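The myth of the one-bin household

Every few months somebody publishes a piece about a family whose rubbish for the year fits in a jam jar. I read them all, the way some people read horoscopes, and I believe them to the same degree.

My latest irritation is an app called Grollik. You scan what you throw away and it gives you a score. Kevser Soylu, who I used to share an office with, sent me an invitation in June and said I'd love it. I'm not sure what I've done to make her think that. I signed up anyway, because I wanted to be rude about it from experience.

After 4 weeks I had 1,428 points. I asked the help page what a point was. A point, it said, is "a unit of positive impact". I wrote back asking whether that was weight, or carbon, or money, and got a cheerful reply from one Tetsuya Murakami telling me that my question had been passed to the team. The team has it still, I suppose.

Here's my trouble with all of this. Scanning a wrapper tells you that someone owned a wrapper and a phone. It says nothing about where the wrapper went next. My council takes bottles and tins and trays, and leaves a sticker on the lid if you put crisp packets in. The app gave me full marks for crisp packets. It also gave me full marks for the same crisp packet on a second go, and a little burst of confetti.

Then there's the soft plastic collection at the big shops. I used it faithfully for two years. I'd wash the bread bags and hang them over the tap, and the whole kitchen looked like a very sad laundry. I've asked at the desk where the bags go and been told "it gets recycled", in the voice you'd use to a child asking about the old dog. It may be true. I'd like to see a piece of paper saying so, with a place name on it.
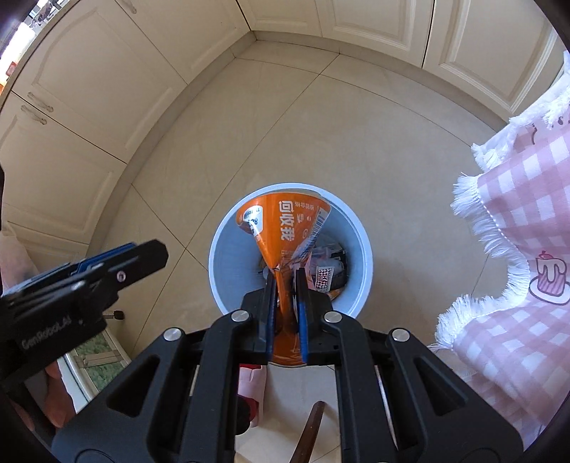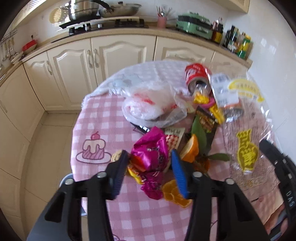 What I do trust is the dull stuff. Food waste is the one part of the bin where I can follow the thing from one end to the other, as the compost heap is outside the back door and I can go and look at it. Peelings go in, and months later there's something dark that the beans seem to like. It smells, and the lid blows off. There is no confetti.

I also trust buying less, though I notice it's never what the apps want to talk about. Grollik has a shop. Of course it has a shop! You can spend your points on a set of 8 beeswax wraps, posted to you in a cardboard box with a paper sleeve and a leaflet about packaging. I own clingfilm that will outlast me already. I don't need wraps as well.

I deleted the app last night. It asked me 2 times if I was sure and then wanted to know how likely I'd be to recommend it to a friend. Kevser is still on it and says she's near the top of her local table. Good luck to her. I did ask who else was on the local table and she went a bit quiet.

Next time, if I can face it, the business of "compostable" teabags that my heap has been refusing to compost.

Posted 2022-12-08

Comments

Jana Reinholz: I had the same with the bread bags. I asked twice and was given a phone number that rang out.

Raíssa Moura: Bit harsh on the wraps. Mine are fine for cheese. Useless for onions, I'll give you that.

Muammer Kırmızıgül: Tear the teabags open before they go in. It takes ages but you do get rid of the tea.

Contact | Copyright, all posts and pictures | Back to top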